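How to fold a tuck-flap mailer box without wrecking it

142 shares | 8 comments

Every flat-pack mailer comes with a promise that it goes together in seconds. I have never seen one do that the first time. The instructions printed on the bundle, if there are any, show three tidy drawings and skip the part where the corner tab ends up on the wrong side of the wall.

I pack small orders from a spare table, and I've folded enough of these to distrust most of the advice going around. Last January I opened a carton of 600 from a supplier called Woder and ruined the first 2 by following their own leaflet. What follows is slower than the leaflet. The boxes hold up better.

1. Wipe the table, then look at the blank

Cardboard sheds. Little bits and crumbs get under the panel and leave dents when you press down on it. You don't need a special mat, whatever the Juludora catalog says about theirs. You need a flat surface and a dry cloth.

Find the creases before you bend anything. Run a thumb along each one. If a crease feels shallow, go over it with the back of a spoon. Bone folders are nice, and I own one, but I can't say I've noticed much difference on plain brown board.

2. Raise the long walls first

Most leaflets start with the short ends. I think that's backward on a long, shallow box. The ends want something to lean against, and if the long walls are still flat you'll be chasing them around the table.

Bring up the back wall, then the front, and keep a hand at each end of the box while you do it. Hold it by one end only and it twists.
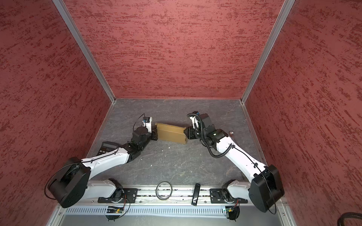
Both ends supported, open side up.

If one end dips a little, leave it for now. People get nervous at this stage and start squeezing, and that puts a new fold in a wall that was supposed to stay straight. I've seen the tip about taping the walls temporarily. Try it if you like. On my boxes the tape took the top layer of paper off when I peeled it.

3. Check the slots and cut edges

Turn the box up on its side and look along the raw edge. Some raggedness is normal in die-cut board and I wouldn't send a carton back over it. A slot that hasn't been punched through is another matter, so test each one with a fingernail before you force a tab at it.

Grip near the bottom, close to the edge, where the panel is easiest to steady.
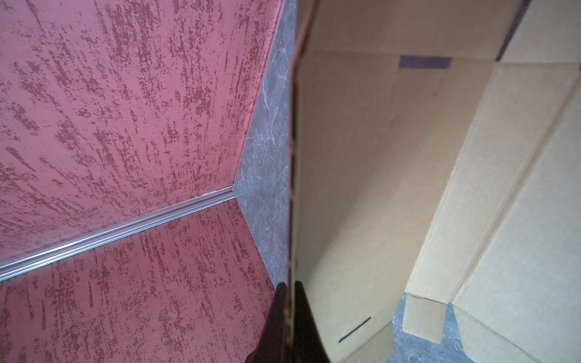
4. Fold the corner tabs inward

Here is where the leaflet and I part ways. It says to tuck the tabs "last, in one motion." Washington Fontes, who taught me to pack when I worked weekends in Custville, did all four corners one at a time and pressed each fold hard before going on to the next. I thought he was being fussy. His boxes closed square and mine didn't.

Work with the box open and the flap folded out of your way. Look down inside as you go. You should see the whole floor, with the tabs lying along the walls and not sliding underneath anything.

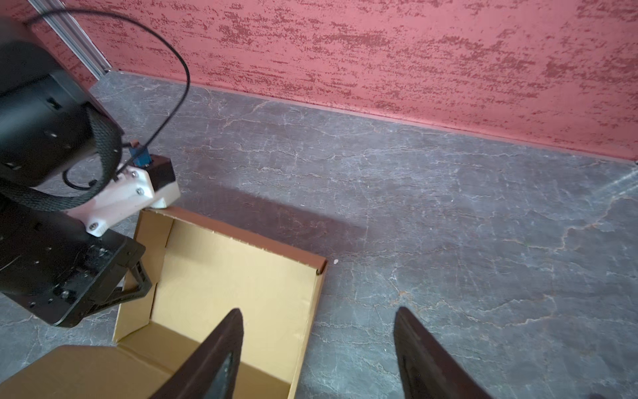 A faint crease across the floor is nothing to worry about. A deep one might be, especially if you're shipping anything heavy. I put those boxes aside for socks and paper goods.

If a tab springs back, bend it slightly past the crease and let go. Twice is enough. Keep working at it and the board goes soft, and then no amount of pressing will make it stay. That also applies to the people who tell you to dampen the fold. I tried that on a Thursday afternoon with nothing better to do and got a limp corner for my trouble.

5. Stand it on its long edge and press

With the box still unfilled, set it up on a long edge and put light pressure along the top. You're looking for a wall that bows or a flap that has started to tear near the fold. Small tears do happen. One at the very end of a flap will usually be hidden once the box is closed, but one that runs into the main crease will keep going.

Use your other hand to steady the lower end. Push gently, from above. The Queiroz packing guide suggests leaning your full weight on it, and I would love to know what box they had in mind.

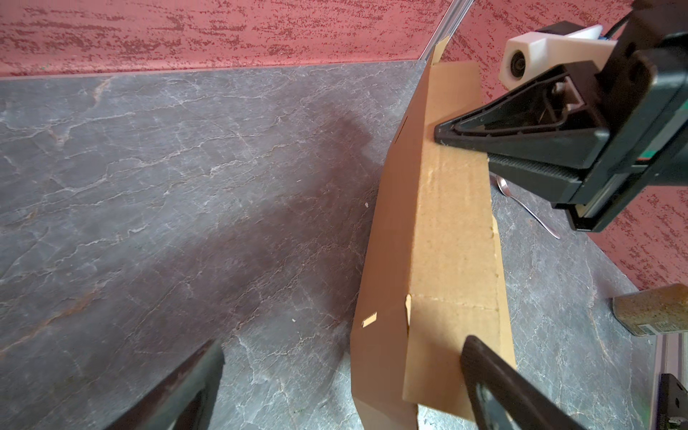

6. Close it, or flatten it and start over

Bring the lid over and guide the front flap in with both thumbs. If it resists, stop and check the corner tabs again. That's been the trouble nearly every time for me.

A box that has gone wrong can be opened out and refolded once. After that I cut it up for padding. If you're storing folded boxes for later, don't stack them high, and don't believe the claim that they "hold their shape indefinitely." Mine sagged in the bottom row.

1241 views | Share this | 8 comments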